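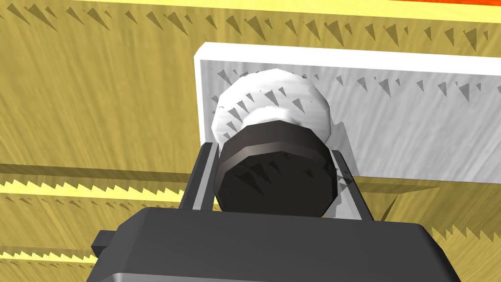 Rendered view: black cylinder and rounded white object, with a white panel on a tan, grainy wall.

Ximeng Lü tests clear wood finishes at Herkeo, a coatings shop in Grilham that supplies cabinet makers and floor installers. Most of the complaints that reach the lab concern color. A customer orders a pale kitchen, hangs a picture or sets down a bread box, moves it a year later and finds a lighter rectangle underneath.

"People call it yellowing and assume the varnish did it," Lü said. "There are two separate things going on. The finish can change, and the wood under the finish can change. You need to know which before you strip anything."

The check Lü uses is to coat a strip of glass alongside the wood and expose both to the same light. If the film on the glass stays clear while the board darkens, the wood is responsible. With oil-based varnish the film usually turns amber as well, even in a closed drawer. Water-based acrylics move much less, and on those jobs the wood accounts for most of the shift.

Maple, birch and pine all take on color when exposed to daylight. Lignin, the binder between the wood fibers, absorbs ultraviolet and breaks down into compounds that look yellow or brown. Walnut tends to go the other way and gets lighter. Cherry darkens fast enough that Lü tells installers to unbox all of it on the same day.

Window glass slows the process and does not stop it. Ordinary glass blocks the shorter ultraviolet wavelengths but passes a good part of the range just below 400 nanometers, and violet light above that line does some damage too. "I get asked for a finish that blocks everything," Lü said. "If it blocked everything, you couldn't see the wood."

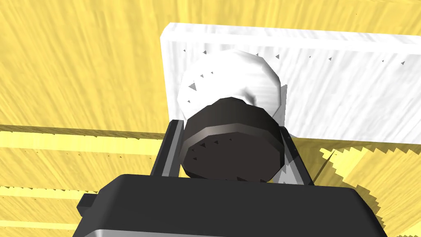

Rendered view: white block on a pale yellow wooden tabletop with streaky grain.

The lab's current comparison has 258 panels in it. Each is planed, sanded to the same grit and coated on one face, with a strip of foil over one end. They go into a lamp cabinet for 200 hours and are measured with a color meter before and after, always at the same marked spots. Grain makes this harder than it sounds. A reading taken on a dark streak can differ from its neighbor by more than the aging does, so Lü averages several spots and throws out any panel with a knot near the mark.

One of the products in the set is Kundeo, a two-part waterborne finish with an ultraviolet absorber added. Lü was cautious about it. The absorber is used up over time, and a thin coat holds less of it. "Our sheet says 3 coats. On site they put on two, because the second one looks finished. Then I get the phone call."

Asked about white-tinted finishes, which are sold as a way to keep pine pale, Lü said they work in a limited sense. The pigment offsets the yellow and hides part of the change. It also collects in open grain and shows lap marks on wide surfaces, and a scratch through it is hard to touch up.

For a floor already showing rug outlines, Lü's advice is to move the rug and wait out a summer before paying for sanding. The covered area often catches up a good way, faster at first and then slowly. Sanding takes off the altered layer, which is shallow, but the fresh surface starts over at the pale end – so sanding one room leaves it mismatched with the hallway.

Results from the remaining panels are due in July. The oak samples will run longer, as the first batch was cut from two different boards and has to be repeated.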